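How to Read Your Electricity Bill and Compare Supply Offers

25 Feb 2022

If you live in a state with a competitive electricity market, your bill has two main parts: delivery and supply. The delivery part goes to the utility that owns the poles and wires, and you can't shop for it. The supply part pays for the power itself, and you can buy that from the utility or from a retail supplier. This guide covers how to compare the two.

What you need

Your most recent bill, a bill from last January if you can find one, and a calculator. Set aside some 10 minutes.

Step 1: Find your usage

Look for a line marked "kWh used" or "total usage." Kilowatt-hours are the unit you are charged for. Write down the number from each bill. If your home has electric heat, the January number will be much higher than the one for a mild month, and it is the one that matters most when you compare offers.

Check whether the reading is marked "actual" or "estimated." An estimated reading is corrected on a later bill, so don't base a decision on one.

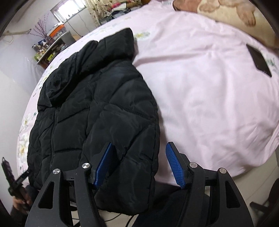
Step 2: Find your supply rate

The supply rate is shown in cents per kWh, normally in the section headed "supply" or "generation." If your bill gives only a dollar total for supply, divide that total by the kWh used. Keep taxes and delivery charges out of this. They stay the same whichever supplier you pick, apart from small differences in sales tax in a few places.

Many utilities also print a "price to compare." This is the rate you would pay if you stayed with the utility's default service. Note the date it expires – default rates are reset on a schedule, and a supplier's offer that looks good today may cover a period when the default rate is lower.

Step 3: Put each offer in the same form

Suppliers describe their plans in different ways. For each offer, write down these 4 things:

Rate in cents per kWh
Fixed or variable
Length of the term
Monthly fee, if any

A monthly fee has to be worked into the rate. Divide the fee by your usage for the month and add the result to the rate. In a month when you use little power, even a small fee can wipe out the savings.
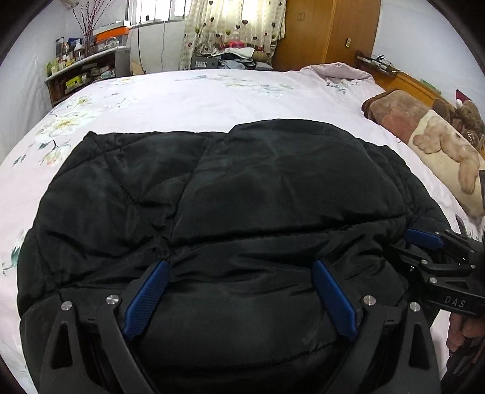
Step 4: Read the terms

Look for the early termination fee first. Then find out what happens when the term ends. Many fixed plans roll over to a variable rate unless you act, and a variable rate can change every month. Put the end date on your calendar, with a reminder one month ahead.

Introductory rates need extra care. If the low price lasts 3 months and the contract runs for a year, work out the cost over the whole year.

Step 5: Enroll or stay put

To switch, you give the new supplier your utility account number. The utility makes the change at a meter reading, so it may take 1 or 2 billing cycles to show up. Your power is not interrupted, and you still call the utility to report an outage.

Keep a copy of the contract. When the first bill under the new plan arrives, check the supply rate against it. If the numbers don't match, call the supplier first, then your state utility commission.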